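Ea Bech @eabech
Our sink task in the Fodavau kitchen sim has been reporting passes it shouldn't. I spent most of January on this, so I'm writing it up as a thread.

The task is simple. Swing the spout to the marked side, let go, back off. The policy comes from the Trumov branch, and the kitchen layouts are randomized, so the dishes and food move around from run to run.

The pass rate looked fine. Then Lenka Šimek replayed a batch at quarter speed and asked why the contact force on the spout was off the chart in a run marked clean. 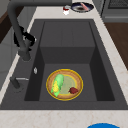
FAULT 1: GRIP FORCE

With the fingers around the neck of the spout like this, the arm should close to a light hold and push sideways. In the bad runs it kept closing. The spout joint has no breaking limit in the model, so it just took the load.

I went through 2,000 runs with a force check added. 162 of them went over our limit for the real arm and were still scored as passes.

The cause was boring. The scorer reads the spout angle at the end and nothing else. You could hit the thing with a hammer and pass, as long as it ended up on the correct side.

On hardware that's a bent faucet or a stripped gear in the wrist. We had a transfer test booked at the Stokow lab. I canceled it the same afternoon.

FAULT 2: RELEASE

Separate problem, found while chasing the first. The scorer wants the gripper clear of the faucet before it calls a pass. In 51 runs it called the gripper clear while a finger was still touching.
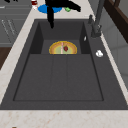 The clearance check measures from the wrist to the base of the faucet. It ignores the fingers, and it ignores how far the spout sticks out. It gets the easy cases right: arm over the back of the sink, faucet standing off on the right rim, plenty of room between them. It fails when the wrist is well away from the base and a fingertip is still hooked on the spout.

What we changed: the scorer now checks peak force over the whole run, and clearance is measured from every finger link to every part of the faucet. Any contact in the last 4 seconds is a fail.

The pass rate dropped. I'd take that number over the old one.

Still open: some runs trip the force check from a brush against the sink rim, and I haven't decided if that should count. Sveinbjörnsson's scorer treats it as a fail. Ours only logs it for now.

If you pulled our scorer before the patch, rerun your results. Old scores won't update by themselves.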